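Frandsen Building, Skellport
Minutes of the tenants' meeting, April 4, 2019

Present: Vinzenz Grabner (chair), Frida Hedegaard, Kwan-ho Sin, Oddur Thoroddsen, and me, Vilhjálmur Hauksdóttir, taking notes with a pen that died during item 1 (thanks for the pencil, Frida!)

We started a bit late because the coffee was still dripping and Vinzenz refused to chair anything without it. Fair enough.

1. Last minutes

Frida pointed out that I wrote in February that she "agreed to paint the hallway." She agreed to get a price for painting the hallway, and I'm sorry, I've fixed it. Otherwise everybody was happy with them.

2. Money

Oddur read out the balance, and we have $3485 in the shared account after the heating bill. That's a little better than we expected, mostly because the window cleaner hasn't sent his invoice yet, so please don't get excited. Kwan-ho asked if we could finally replace the hallway lamp. Oddur said yes if it stays under $100, and Kwan-ho said he'd already found one for $59, so that was the quickest decision we've ever made. He'll order it and hand the receipt to Oddur.

3. Front door

Still sticking. Vinzenz planed the bottom edge and it was great for a while, and then it rained for a week and we were back to kicking it. Frida thinks it's the hinge side that's the trouble. We talked about this for much longer than I'm going to write down. Vinzenz will ask the landlord to send somebody, and until then lift the handle a little while you push. It does work, I tried it on my way in.

4. The washroom

The big one! Everyone had something to say here, so I'll do my best.

Frida opened by saying she likes the gray cabinet very much and she'd like to see more of the top of it. We all bring something in, set it down next to the faucet and forget about it. Oddur admitted he has stuff in there but wasn't sure which stuff, and then it came out that Kwan-ho wasn't sure either, and by the end we had two people each saying the same jar belonged to the other one.

What we agreed on:

The soap dispenser stays out, back left, where people can reach it. Everything else goes inside the cabinet or home with its owner. There's plenty of room behind those doors if we take out the old rolls of shelf paper, which Kwan-ho will do.

Kwan-ho also suggested a small tray for the top. Frida is against trays (things collect on them, she says, and she has lived with trays). We voted and the tray lost. Kwan-ho took it well.

Whoever is last out at night gives the countertop and the faucet a wipe with the Anier cloth, the soft one. Please don't use the scratchy green pad on the chrome. Oddur asked what happens if nobody remembers, and Vinzenz said then he'll go back to leaving notes, and none of us want the notes again.

Faucet first, then the whole vanity, with both yellow-lidded jars and the little bottle with the pink cap. There's a faint pink streak by the taller jar too, over on the right.
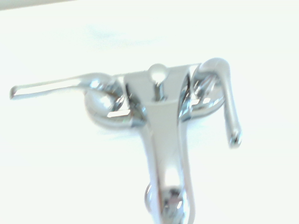
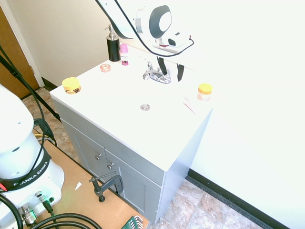 If something is yours, please collect it before the next meeting. After that it goes in the box under the stairs, and if it's still in the box by summer Frida gets to decide, and you know what Frida will decide.

Oddur wondered about swapping the cabinet knobs for bigger ones. He'd seen some at Flester that he liked. No real objections, but no real enthusiasm either, so he's going to bring one along and we'll see how it looks on the door.

5. Anything else

Vinzenz has lost a gray scarf, possibly in the kitchen. Kwan-ho reminded us that the back gate has to be latched and not just pushed shut. Frida would like 2 people to help carry the old bookshelf down from her room, and Oddur and I said we would, which I regretted as soon as I remembered the stairs.

Next meeting is at Frida's table again, date to come by email once Oddur knows his shifts. Kwan-ho is bringing the cake this time.

Vilhjálmur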